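Varnthorpe Town Football Club

Varnthorpe Town are a semi-professional football club, and I've been keeping this entry going for the fans' encyclopedia for longer than I care to admit. I'm a supporter, so take the odd warm adjective with a pinch of salt, but I've tried to keep the facts straight.

The club play in amber shirts and black shorts at Gotgate, a ground on the north side of town with one proper stand and a grass bank behind the far goal (bring a coat, the wind comes straight over it). The stand seats far fewer than it used to. Older fans still call it the Long Side, even though the roof was shortened after a storm and it's now the smallest thing on the street.

Most people outside the county know Varnthorpe for the cup run, and I can't blame them! We won 5 ties on the way, three of them away from home, and went out to a deflected free kick in the last minute of extra time. I was behind that goal and I still think the wall jumped too early.

The manager then was Tsung-han Poon, who had come through the club as a left back and took over the first team when he was 38. He liked a back three, short corners and very long team talks – there's a story that one of them ran on so late that the referee came and knocked on the door. His sides conceded only 12 goals at home in his first full season, still the best defensive record we've had at Gotgate.
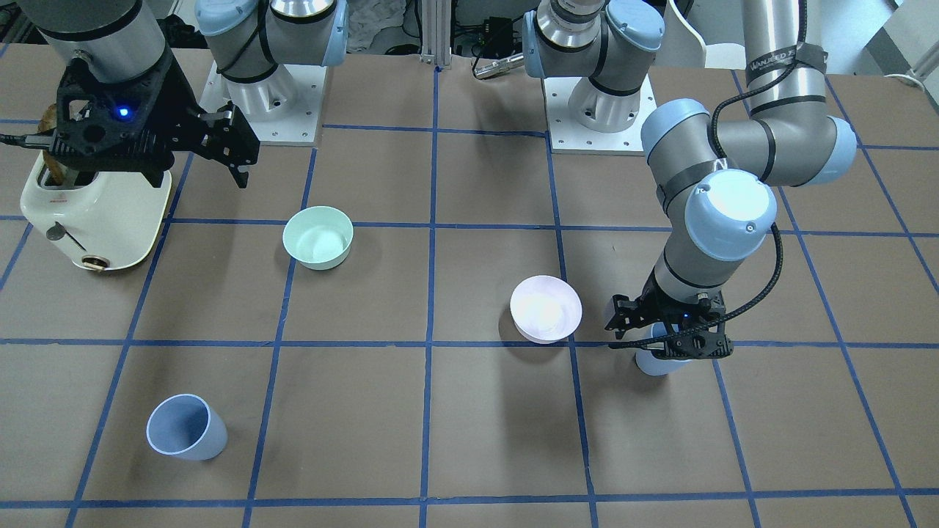
Players and staff

Poon's captain was Amoah, a centre half who arrived on a month's loan and ended up staying for years. He wasn't quick, but he read the game so well that it hardly mattered, and he took our penalties too (always low, always to the keeper's left, and they still went in). A knee injury in April finished his playing days and he moved on to coaching the under-18s.

Up front was Killetti, probably the most argued-about striker we've ever had. He could miss from two yards and then score from the halfway line in the same match. I've heard people say he was lazy. I never saw it myself – he just ran in places where the ball wasn't yet.

Rivalries

The main rivals are whoever is nearest in the table, if I'm being fair, as the old derby has gone quiet with the other lot two divisions below us. The Boxing Day fixture used to draw the biggest crowd of the season and I'd love to have it back.

See also: Gotgate (ground); Varnthorpe Town Reserves; List of Varnthorpe Town managers

Last edited 09/10/2020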